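Okay, desk reset thread! I put this off through most of July and I'm so glad I finally started 🧵

First rule I gave myself: bottles go in the bin, stationery goes on the little three-tier shelf. No third pile allowed!
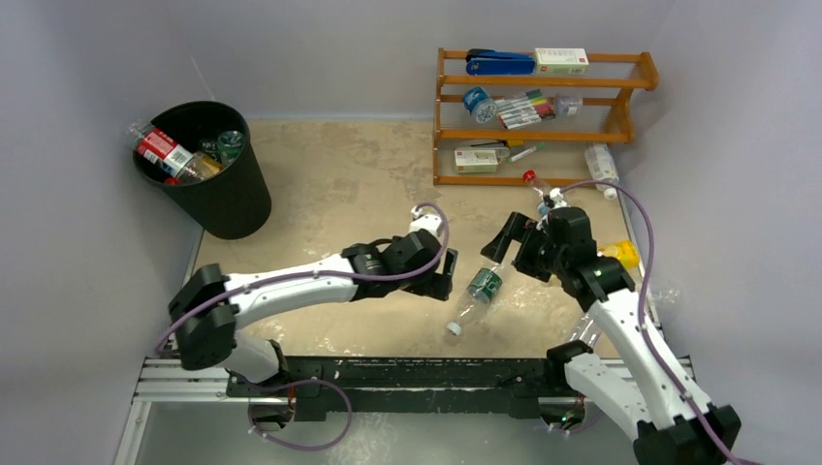 I love that shelf so much. Stapler up top, markers in the middle where I can grab them, and it takes up hardly any room at the back.

Britt-Marie asked how long a tidy like this should take. I set a timer for 10 minutes and put on loud music, try it!!
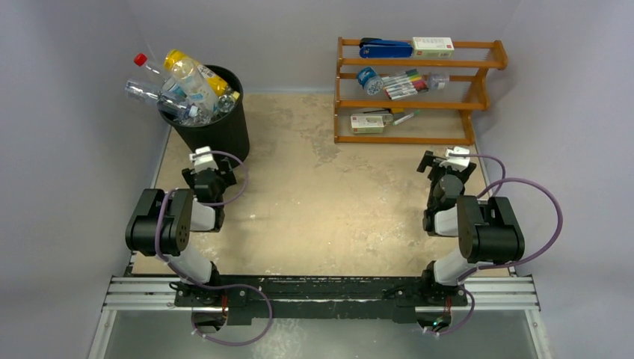
Bottles in the bin, stapler and markers on the shelf

Drawers are next. Send snacks!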